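Rasstead Table Service Study: Progress Report to the Manalo Fund

Prepared by Jummai Usman, Dromimville, 5th August

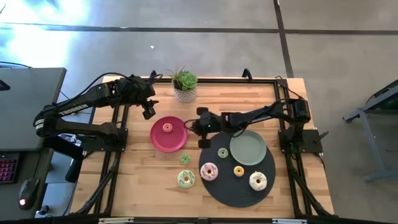 Work since the June report has concentrated on the dessert setting. The breakfast and soup settings were closed out in the last period and their item lists are unchanged. The dessert setting covers several small iced donuts, two round plates of contrasting color, one large round placemat and a centerpiece. All items are used on a bare wood top with no cloth.

1. Plates

The magenta plate and the sage-green plate have been kept as the standard pair. The magenta plate has a raised rim and is the holding plate; the donut starts there. The sage-green plate is the serving plate and starts empty. An earlier white pair was dropped. Crumbs and icing marks were hard to see on white under the room lights, and reviewers disagreed on whether a plate needed to be changed.

2. Placemat

The black placemat has a subtle ribbed texture and is large enough to take the serving plate with room to spare. Plate position on the mat is not fixed. We record it as centered, offset or overlapping. Overlapping means that part of the plate goes past the edge of the mat, as with the sage-green plate when it is set toward the upper right. All three positions count as valid starting layouts. The finished setting requires a centered plate.

A smooth mat was tried and withdrawn. It slid on the butcher-block top when a plate was lifted at an angle.

3. Centerpiece

The potted succulent replaces the glass vase used in the breakfast setting. It is placed near the top center of the table and stays there for the full sequence. The white pot has a textured surface and is easy to tell apart from the plates in review. The low height of the plant keeps the far side of the table in view. No further change is planned.

4. Donuts

The pink-iced donut is the default item. Placement on the holding plate is varied on purpose, with the donut set toward the rim in part of the layouts and in the middle in the rest. A plain donut and a chocolate-iced donut are on the list for the next period.

5. Layouts completed

The plan calls for 100 dessert layouts. Of these, 14 remain. Eight of the remaining layouts use the chocolate-iced donut and cannot begin until the order from Nornness arrives. The others need only table time.

6. Budget

Spending on tableware is within the 3,000 allotted to this line. No transfer between lines is requested. The second placemat listed in the June report was bought and is held as a spare.

7. Open items

The written definition of "centered" needs revision. The current text refers to the middle of the mat but gives no tolerance, and two reviewers have applied it differently. A draft with a measured limit will be sent with the next report.

Storage of the plates between sessions is also unresolved. They are stacked at present, and the upper plate has left a faint scuff on the one beneath it. Felt separators have been ordered.

The wood top is due to be oiled. This will be done after the remaining layouts are complete, so that its color stays the same through the dessert series.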